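Asbridge Depot: Vehicle Access and Immobiliser Check
Pool vans and cars fitted with the Toker fingerprint start
Date of check: 2026-02-23
Checked by: Silvan Mayrhofer
Comments reviewed by: Thaddäus Thaler

Use one sheet per round of checks. Mark each line OK, Fault or Not checked, and write a comment for anything that is not OK. A vehicle with a fault in section 2 or 3 stays in the yard until it is signed back on.

1. Before you start

1.1 Vehicle parked on level ground, handbrake on, out of gear or in Park.
OK

1.2 Both keys signed out of the key cabinet and in your hand.
OK
Comment: Spare for van 4 was on the hook for van 7. Moved back. Hook labels are faded and need printing again.

1.3 Battery at rest reads 12.4 volts or higher.
OK, one exception
Comment: Van 2 read 12.1. Charged overnight and read 12.6 the next morning. A low battery makes the reader time out early, so please do not log reader faults on a van that has not been tested first.

1.4 No warning lights showing with ignition on, apart from the usual ones that go out after start.
OK
Comment: Tyre pressure light on van 6. Passed to the workshop on a separate sheet.
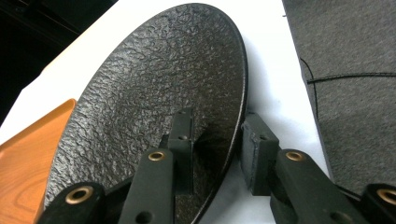 Black disc with textured face, on white table top

2. Fingerprint reader

2.1 Reader glass clean and free from scratches.
OK
Comment: Van 3 had glue from an old sticker along the lower side of the glass. Came off with the alcohol wipes. Do not use glass cleaner from the valeting cupboard, it leaves a film.

2.2 Reader sits flush in the dash with no movement when pressed with a thumb.
Fault, van 5
Comment: Moves by a couple of millimetres on the left. Clip behind is broken. Clip ordered. Van off the road until fitted.

2.3 Enrolled driver recognised at the first or second try.
OK
Comment: Tested with two enrolled drivers on each vehicle. My own right index finger failed twice on van 1 and worked with the left. I had been handling brake dust. Recorded as a pass.

2.4 Person who is not enrolled is refused, and the engine does not start.
OK
Comment: Three tries each. Reader locks after the third and the amber lamp stays lit. Lock clears by itself.

2.5 Reader works with the cabin cold.
OK
Comment: Vehicles left outside overnight, checked first thing. Slower than in the July round but all inside the limit.

2.6 Reader refuses a gloved finger and shows the red lamp.
OK
Comment: Van 8 showed no lamp at all at first. Bulb connector was loose and has been pushed home. Retested.

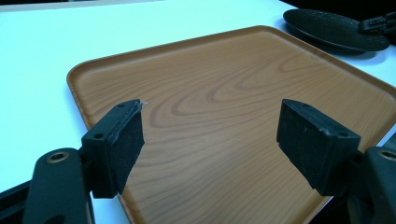 SECTION 3: DOORS, KEYS AND IMMOBILISER

3.1 All doors lock and unlock from both keys.
OK, one comment
Comment: Side door on van 7 needs to be shut firmly or the lock motor runs twice. Same comment as last time. Thaddäus has asked the workshop for a date.

3.2 Vehicle does not unlock with the key inside the signal pouch.
OK
Comment: Two pouches were worn along the fold and let the signal through. Both thrown away and replaced from stock. There are four left.

3.3 Engine does not start with the fingerprint accepted but no key in the cabin.
OK

3.4 Engine does not start with the key in the cabin but no fingerprint accepted.
OK
Comment: Check this on its own and not straight after 2.3. The reader holds an accepted print for a short time after the door closes, and the test will look like a failure when it is not one. I waited until the green lamp was out on each vehicle.

3.5 Alarm sounds when a door is opened from inside on a locked vehicle.
OK
Comment: Alarm on the small car is quieter than the vans. It is a different siren.

3.6 Emergency PIN start works and is written to the log.
Fault, van 1
Comment: PIN start works. The log line did not appear until the van had been driven. Reported to Egger, who fitted the log unit. Van can be used, but the driver must note any PIN start on paper for now. (Reviewed TT: agreed, paper note in the glovebox folder, not on the sun visor.)

3.7 Emergency PIN changed from the factory setting.
OK
Comment: Changed on all vehicles. PINs are in the sealed envelope in the office safe and nowhere else. I found one written on the back of a fuel card and have removed it.

4. Driver records

4.1 Every enrolled print matches a current driver on the list.
Fault
Comment: Two leavers still enrolled on van 3 and one on van 6. All removed during the check. The leaver form goes to the office but the yard does not get a copy. Suggest the yard is added to the form.

4.2 No vehicle holds more than 100 prints.
OK
Comment: None of ours is near it. The line stays on the sheet because Lenholm uses the same form.

4.3 Each driver has signed the consent form and has been offered a key and PIN instead.
OK, one outstanding
Comment: One form has a signature but no tick against either option. Sent back to the driver.

4.4 Prints are held on the vehicle unit only, with no copy on the depot laptop.
OK
Comment: Looked in the export folder and the download folder. Both clear.

4.5 Mileage at check written down for each vehicle.
OK
Comment: On the back of this sheet. Van 8 has covered 1,318 miles since its reader was fitted.
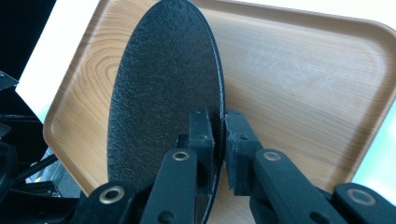

Can a driver be enrolled on more than one vehicle at the same time?
Each vehicle has to be done separately, as the units do not share prints. Allow a few minutes for each one and use the same two fingers throughout, one from each hand.

5. Signs and papers in the vehicle

5.1 Quick start card in the glovebox folder.
OK
Comment: Missing from vans 2 and 8. Replaced. Old cards still give the previous breakdown number, so any card with a blue heading should be taken out.

5.2 Breakdown number correct on the card.
OK after 5.1

5.3 Notice about fingerprint data on the driver's door pillar, readable.
OK
Comment: Van 4 notice is peeling at the top. Will last until the next round.

Action list

Van 5, reader clip. Fit and repeat all of section 2. Workshop.
Van 1, late log line. Egger to reply. Paper note until then.
Van 7, side door. Waiting for a workshop date.
Van 6, tyre pressure light. Workshop.
Leaver form to come to the yard as well as the office. Thaddäus.
Key hook labels. Silvan.
Signal pouches, order ten.

Reviewer's comments (Thaddäus Thaler)

Van 1 can stay in use on the terms in 3.6. If the log line is missing altogether after a drive, take it off the road and ring me.

Please write the battery reading for every vehicle next time, including the good ones. It would help to see whether van 2 is drifting.

On 4.1, anyone who removes a print should put their initials beside the name on the list. Two of the three have initials.

Signed: S. Mayrhofer, T. Thaler
Copy to office file and yard folder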